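Notebook, Tatside workshop
Aug 30, 2018

Glue, continued

Third round on the hide glue. The first batch smelled like a wet dog and held like one. The second batch held beautifully, mostly to the pot. Zoriana has asked that I stop calling these "trials" until I write something down, so I am writing something down.

Soaked 100 grams of the Grikside granules overnight in cold water. Brought it up slowly in the double boiler and kept it under the simmer this time. Omolara lent me her candy thermometer and wants it back clean, a condition I agreed to before I understood the problem.

Test joints: plain butt joints in scrap maple, end grain sized first, clamped and left overnight. Hung the water jug off each one and added water until something gave.

Batch 2, unsized: let go at 37 pounds, on my foot.
Batch 3, sized: wood tore before the glue did. Did not stand under it.
Yellow glue, for comparison: also tore the wood, at a fraction of the fuss. Phúc was gracious about this for nearly a minute.

The point remains that the hide glue comes apart again with heat and the yellow stuff doesn't, and the chair Danjuma wants rebuilt has already been "fixed" once by somebody with a bottle of yellow glue and no doubts. I spent the afternoon with a heat gun and a palette knife getting one rung out of one leg. There are more rungs.

Open time is still bad. By the time I had both tenons brushed, the first had skinned over. Warming the parts under the lamp helped. A pinch of urea is supposed to help too. Oluwaseun says salt does the same job and costs less, and he may be right, but he also said that about the drain cleaner.

Paper and blue tape:
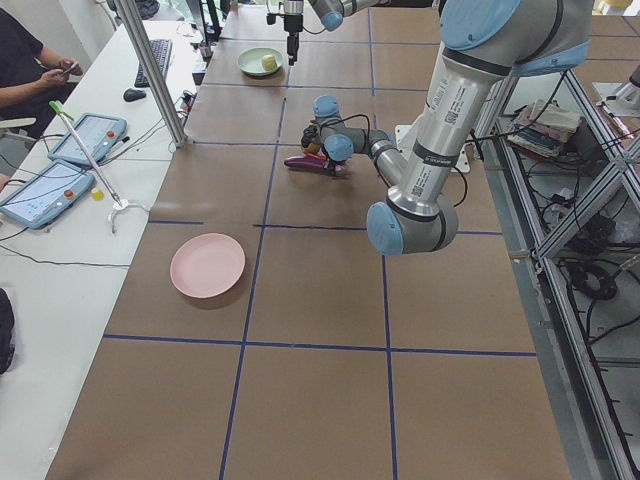
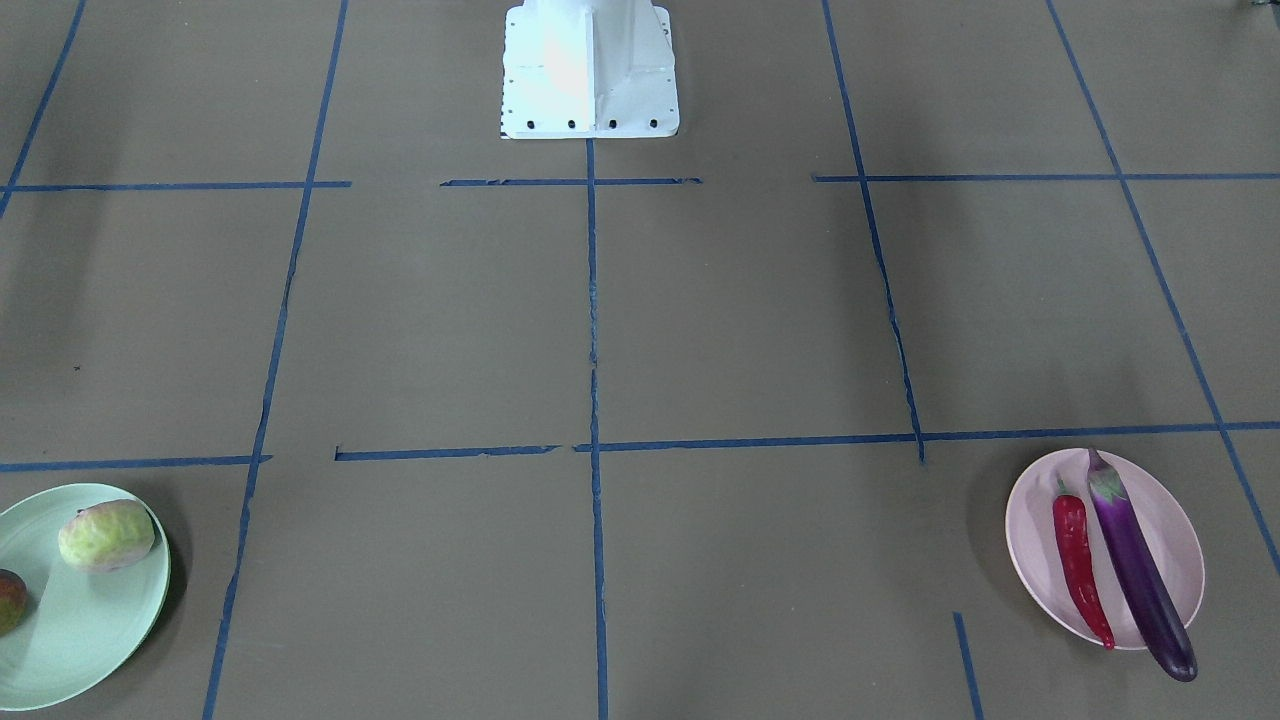

To do

Return thermometer. Soak it first.
Order more granules, the finer grade if Grikside has it.
Repeat batch 3 with urea, then with salt, same maple.
Ask Danjuma whether he is attached to the old finish, as some of it has left with the rung.
Lid for the glue pot. The saucer is Zoriana's and she has noticed.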